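Trumden Pegboards: Frequently Asked Questions

Home. Boards. Loose Pegs. Replacement Parts. FAQ. Contact.

General

What is a Trumden board?
A flat board with holes that accept upright pegs. It is used for sorting, placement and hand coordination exercises at a table. The standard board is white. Other colors are made to order.

Does the board have feet or a stand?
No. It is designed to lie flat. Using it propped at an angle is not supported, as the smaller pegs are held by depth of fit only.

What size table is needed?
Any level table that leaves 3 inches clear on all sides of the board. A matte surface is preferred. Gloss tops reflect overhead light and make the holes harder to read.

Can the board be used on a tablecloth?
Not recommended. Cloth bunches under the edges and the board rocks. Use the Limell underlay, sold separately, or the bare tabletop.

Pegs

What is the difference between plain pegs and disc-base pegs?
A plain peg is a single narrow piece. A disc-base peg has a short upright peg on top of a round base. The base gives the fingers more to hold and is easier to pick up for users with a weak pinch grip.

How should a disc-base peg be held?
By the base. Wrap the fingertips around the rounded edge and press with the thumb from the opposite side. Holding by the upright works but gives less control over tilt.

Which type should a new user start with?
Disc-base. Move to plain pegs when placement is consistent.

My smallest pegs keep getting lost. Are spares available?
Yes. Spare small pegs are sold in bags of 40. State the board model when ordering; Madano and Nzioka pegs differ in diameter and do not interchange.

Setup

Where should the board sit?
In the middle of the table, within easy reach of both hands. For two-handed exercises, one hand holds the next piece while the other stays over the side being worked.

Does the background matter?
For users who are easily distracted, yes. A plain dark curtain behind the table and a dark tabletop give good contrast with a white board. 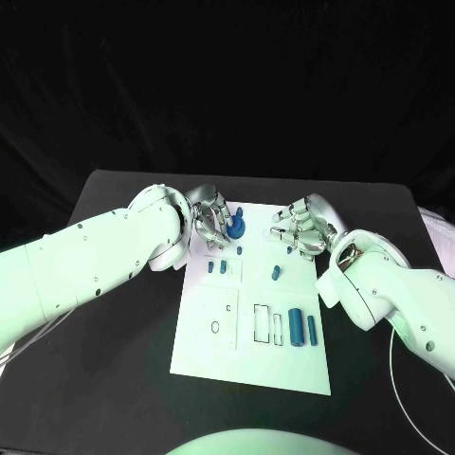
White board on a dark gray tabletop, with a blue disc-base piece held near the top edge.

Care

How is the board cleaned?
Wipe with a damp cloth and mild soap. Do not soak. Let it dry for 2 hours before replacing pegs.

A peg is stuck. What now?
Turn the board over and push from the back with the supplied pin. Do not use pliers.

Who handles replacement parts?
Padmavathi Subramaniam, parts desk. Orders received before noon go out the same day, except in November, when stock is counted.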